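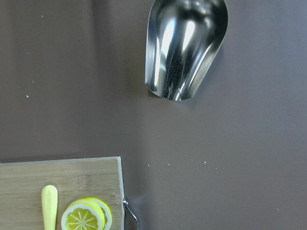 Najwa Moussa wrote in to ask whether the Stavier portfolio tracker copes with index rebalances. It does, with a delay of one trading session.

I ran version 8 against 314 holdings in a Flerkley account. Prices match the exchange close. Dividends post gross – withholding tax has to be entered by hand, and the field accepts only whole percentages.

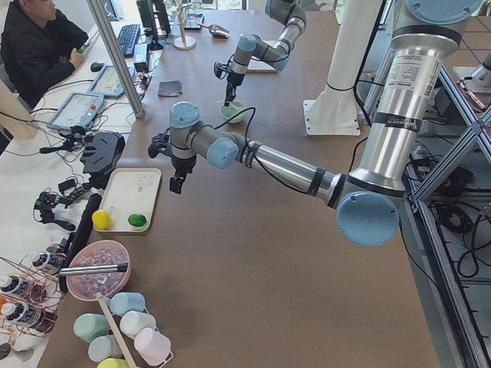
Markets / Tools / Reviews
Import is the weak part. A file of 3,424 trades exported from Akl took 21 minutes to load, and stock splits dated before February were applied twice. Wovside reads the same file correctly.
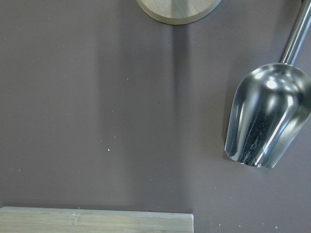 Charts and alerts
Charts are plain and legible. Alerts fire on closing prices only, so a sharp fall at midday goes unreported until evening.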